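Ticket 3941
Product: Oto foam cube set, mixed colors, with pink slab
Also mentioned: Ardeleanu table cover, large
Category: Toys and learning / foam / size and fit
Status: Closed

Customer message

We bought the Oto set from Wondodow in December, along with the Ardeleanu cover to put on the table under it. The cubes are used every day for stacking and sorting by color. Stacks of two are fine. Anything taller leans and then goes over, and it has been getting worse.

What I have noticed so far:

The lean is always in the same direction if the blue cube is on the bottom. Turn the blue cube a quarter turn and the lean turns with it.

The orange cube stacks well on anything.

The light blue one has a slightly rougher feel on one face than on the others. I don't know if it came like that.

The pink slab doesn't rock when it is laid down.

Things I have tried: wiping the cubes with a damp cloth and leaving them overnight, pressing them under a box of books, moving to the other end of the table. Wiping made no difference. Pressing helped for a morning. I didn't see a change from moving, but I didn't keep notes on it either.

I would like to know if this is a fault in the cubes or something to do with the cover. The cover has never gone completely flat at the back.

Reply from Brargate support

Thank you for the details. We handle returns and questions for Oto items sold through Wondodow. Before we send anything out, please do the following checks.

1. Take the cover off, or slide a stiff board under the cubes, and build the same stack again.
2. Measure the blue cube along all its edges with a ruler. Do the same with the orange one.
3. Look for a small raised seam or a nick on the bottom face of the blue cube.
4. Check whether the cover lies flat across the whole table.

Please don't put the cubes in a dryer or near a heater. The foam can take a set when it is warm and it won't come back.

Customer message

I will do the measuring this afternoon.

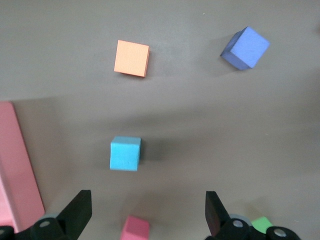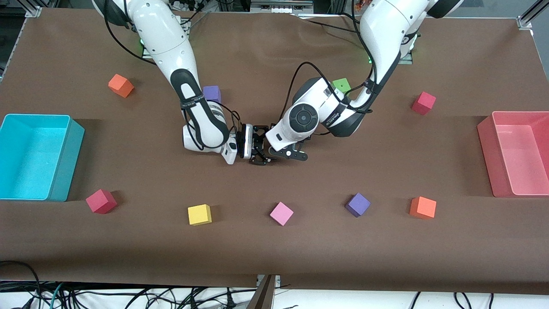 First: orange, blue and light blue cubes, with part of the pink slab at the left. Second: the cover, with the creases near its far edge.

Customer message

Results, in the order you asked.

1. With a board under the stack it still leans when blue is at the bottom. It stays up a little longer. With orange at the bottom on the board I can get the whole stack to stand. With orange at the bottom on the cover, away from the creases, it also stands. On the creases it does not, whatever I put at the bottom.

2. Orange is the same on every edge as far as I can read the ruler. Blue is not. One side is longer than the one across from it by nearly 2 mm.

3. No seam. No nick. The bottom face looks cut at a slight angle, but you have to hold it against something straight to see it.

So it may be both things, the blue cube and the cover.

Reply from Brargate support

Agreed, we think there are two separate causes.

Blue cube: a difference like that is outside what we accept for this set. The cubes are cut from a long bar, and the end piece sometimes comes off at an angle. We are sending a replacement blue cube. You can keep the old one – it is still fine for sorting, or on top of a stack.

Light blue cube: one face rougher than the rest is normal. It is the outside skin of the foam. If it bothers you, use that face at the bottom.

Cover: the creases come from folding in the package. Take it off the table and iron it on the back on the lowest setting, no steam, then hang it over a door or a rail overnight. Put it back with the same overhang at the front as at the back. If most of the extra cloth is at one end it tends to bunch up there. Don't tape it down, the tape marks the cloth.

Customer message

Replacement cube came today. It measures even on every edge and stacks like the orange one. It is a shade darker than the old blue but that doesn't matter for us.

Ironed the cover for a few minutes and left it hanging. The deep creases are gone. There is still a soft wrinkle at the back corner, and I just keep the stacking away from it. After 30 minutes the stack was still up, and I was the one who knocked it down.

The old blue cube now has a pen mark on it so they don't get mixed up. You can close this.

Closing note

Cause 1: blue cube cut out of square, replaced.
Cause 2: fold creases in cover, ironed by customer.
Parts sent: Oto single cube, blue.
Return needed: no.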